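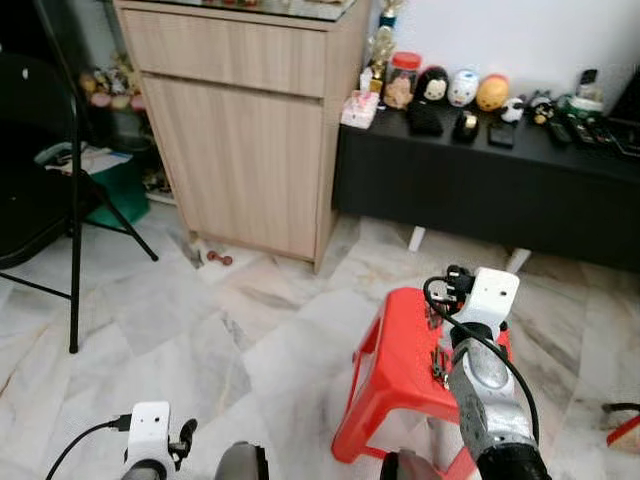 Jurnus two-arm robot: setup and care FAQ

These are the questions we get most from people who have just taken on a Jurnus at home, or who have had one for a few months and are starting to hear a new noise. Esben Kirkegaard looks after the mechanical answers and Gebhard Stöckli does the cables and software. We both love this machine and will happily talk about it for far too long, so please write in if yours does something odd!

Where should I park it for the first setup?

On a hard, level floor. Tile is great, floorboards are fine, and thick carpet is a pain because the base settles slowly and your zero position drifts with it. Ordinary rooms are what the Jurnus is for, so you don't need to strip the place bare. Our own room has a cabinet, a folding chair and a long low console absolutely covered in collectible figures and remotes, and we set up right there.

Do clear the floor the base will travel over, though. Small things are the worst. There's a little red dumbbell by the foot of our cabinet, and that sort of item needs to go somewhere else before you turn on base motion.

How much room do the arms need?

Leave 40 centimetres clear on both sides of the shoulders for the first power-up. The homing routine swings each arm out further than it ever goes in normal work, and it does it with real confidence the first time you see it. After homing you can move in closer to the furniture.

What do I use as a work surface?

A plastic stool! We use the bright red one you see under the right gripper. It has a flat rectangular top and flared legs, it wipes clean, and if you get a height wrong during calibration it will usually slide before anything on the robot bends. A heavy timber table won't be so forgiving. Move up to a table once you trust your numbers.

Pick a colour that stands out from your floor. On pale tile, red is about as good as it gets, and you'll find it much easier to judge the gap under the fingers by eye.

How do I zero the wrists?

Do one arm at a time, and always finish the first before you start the second.

Bring the arm over the stool with the fingers pointing down. Put the joint in hold, then open the wrist page in the Clendia app and choose Level. Sight along the white bracket on the wrist: its lower edge should sit square to the arm link. If it doesn't, nudge it with the plus and minus buttons until it does, and save. Then lower the gripper until a sheet of paper just drags between the fingertips and the stool top, and save that as well.

Repeat the paper check at two or three spots on the stool. If it drags at one corner and floats at another, the stool is probably rocking, so check that before you blame the arm. (We have blamed the arm. Twice.)

Should the cable at the wrist really be that loose?

Yes, and this is the one people write to us about most. The black cable comes off the top of the bracket in a loop before it runs down alongside the arm link, and the loop is there on purpose. The wrist needs slack for its full turn. We see a lot of machines where someone has tidied the loop flat with a zip tie, and a few weeks later the signal starts dropping out at one end of the rotation.

To check it, turn the motors off, support the arm, and rotate the wrist by hand all the way in both directions. The loop should open and close without pulling tight or catching on the bracket. Hook-and-loop straps are fine lower down the link. Leave the top of the loop alone.

How often do I need to look at the grippers?

Every 200 hours of running time. The app keeps the count for you on the first page.

Take the fingers off, brush out the slides, and wipe them with a dry lint-free cloth. No spray lubricant, please — it holds dust and turns to paste in there. Look at the contact faces under a good light and swap the pair if one is visibly more worn than the other. Fingers should always be changed as a pair, even if the second one looks brand new.

When you put them back, do the screws up finger-tight first, close the gripper gently so both fingers find their own centre, then tighten. It takes an extra minute and gives you a lovely even grip.

One gripper closes slower than the other. Is it broken?

Probably not. Swap the finger pairs from left to right and try again. If the slowness moves with the fingers, the slides are dirty. If it stays on the same arm, it's either the drive or the connector behind the bracket. Reseat the connector with the power off before you order any parts. It cures more of these than we'd expected when we started keeping notes.

The arm ticks when it lifts. What is that?

A regular tick, once per turn of the joint, is usually a loose cover screw. There are 3 on each elbow cover and the back one likes to work free. A dull knock that only happens when the arm changes direction is play in the joint itself, and that's a workshop job. Stop using that arm and send us a short sound recording, which is surprisingly easy to diagnose from.

Can I replace a wrist bracket myself?

You can, and it's a really satisfying repair. Left and right brackets look alike but the spare comes marked on the inside face, so check before you fit it. Photograph the cable route on the old one first. You'll need to go through the wrist zeroing again afterwards, for that arm only.

If the bracket broke in a collision, check the link behind it with a straight edge too. A bent link will zero quite happily and then be wrong everywhere else.

What do I clean the outside with?

A damp microfibre cloth and nothing stronger. Alcohol wipes leave the white parts cloudy over time.

Where do spare parts come from?

Fingers, straps and cover screws ship from Dunbar. Brackets and cables come out of the Lovwood workshop, which closes for stocktake in October, so order a little ahead if your 200-hour check falls then. Include the serial number from under the base and tell us which arm the part is for.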